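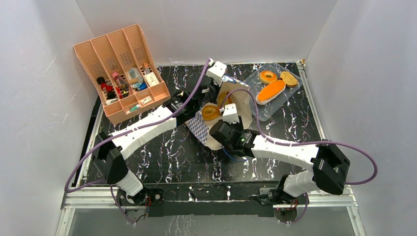
1/ Lending out press samples when you're a very small clothing label. I look after the press side for Vekell, a knitwear and outerwear business in Sosumton, and I get asked about this more than anything else. Long thread, mostly admin.

2/ First, decide what is a sample and what is stock. They should live on separate rails. If a stylist asks for a coat and you pull one from the shop rail, someone will try to sell it while it's out. Put a sewn label in each sample saying PRESS SAMPLE with a phone number on it. Swing tags fall off.

3/ Sizes. Most requests we get are for a UK 8 or a UK 10, but ask every time. We now keep the main coats in two sizes and the knits in one. Doubling up on everything wasn't worth the money.

4/ Every request needs the same details before anything leaves the building: publication or client, name of the story, shoot date, return date, delivery address, and who is paying the courier in each direction. I have a form for it. If somebody won't fill it in I'll copy it out of their email myself and send it back asking them to confirm.

5/ Ask for a letter of commission if you don't know the stylist. It's a normal thing to ask for and a working stylist will have it to hand. Then ring the magazine using the number on its own website, and check the story exists.

6/ I skipped that once. A parcel with 3 jumpers went to a flat and I never saw them again. The email address had one letter different from the real one.

7/ The loan form. Ours fits on one side of A4:
-- each item, with style name, colour and size
-- the retail price of each item
-- date out and date due back
-- what we charge if it's lost or comes back damaged (we use wholesale price)
-- a line saying the borrower is responsible from delivery until we sign for the return
They sign it before we book the courier.
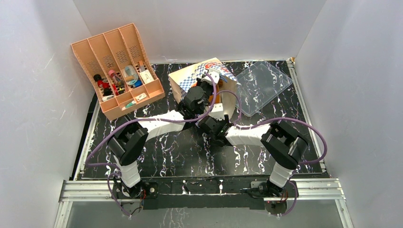
8/ Photograph each piece flat before it goes, front and back, plus any mark it already has. Do it on your phone and save it under the loan number. It takes a few minutes, and it has settled every argument I've had about a pulled thread.

9/ Packing. Fold knits, never hang them in a box. Tissue between layers, then a zip bag, then a rigid box if there's a coat in it. Put a printed copy of the loan form on top and a filled-in return label inside the lid. Stylists on a shoot are handling clothes from dozens of labels and the ones with a return label go back first.

10/ Couriers. We use Donnelly for local jobs and they'll wait for a signature. Whoever you use, read what the cover is. Our first account only covered a fraction of what we were sending. The autumn coats going out together came to nearly £2000, so I rang the insurer and had press loans added to the business policy by name. "Goods in transit" didn't include them until I asked.

11/ Return dates. I put a reminder in the calendar for the morning after the shoot, and another for the due date. The first message just asks how it went and whether they need anything for the credits. The second asks for a collection time. I don't apologise in either of them.

12/ If it's late, ring. Emails to a stylist in the middle of a job get buried. The assistant is often the person who knows where the bag is, so get the assistant's number at the start as well.

13/ Credits. Send the wording you want along with the clothes: label name spelled correctly, price, website. Hillow printed ours as "Vekel" in their June issue because I'd typed it wrong on my own form. They fixed it online, but print is print.

14/ Being called in doesn't mean being used. Most of what we send is never photographed, and some of what's photographed is never printed. I keep a sheet with three columns -- requested, shot, published -- and go through it at the end of each season. It shows me which pieces to keep in the sample rail and which ones can go in the sample sale.

15/ When something comes back, check it the same day. Make-up on collars, pins left in, tape on shoe soles. Steam it, repair it, photograph it again, sign it in and email the borrower to say the loan is closed. They like having that in writing and so do I.

16/ You can say no. If a piece is already promised, or the dates are too tight, say so and offer something else that's in. I've turned people down and had them come back the next season.

17/ A few people have asked for the loan form. I'll take our prices out of it and post it as a reply to this one tomorrow.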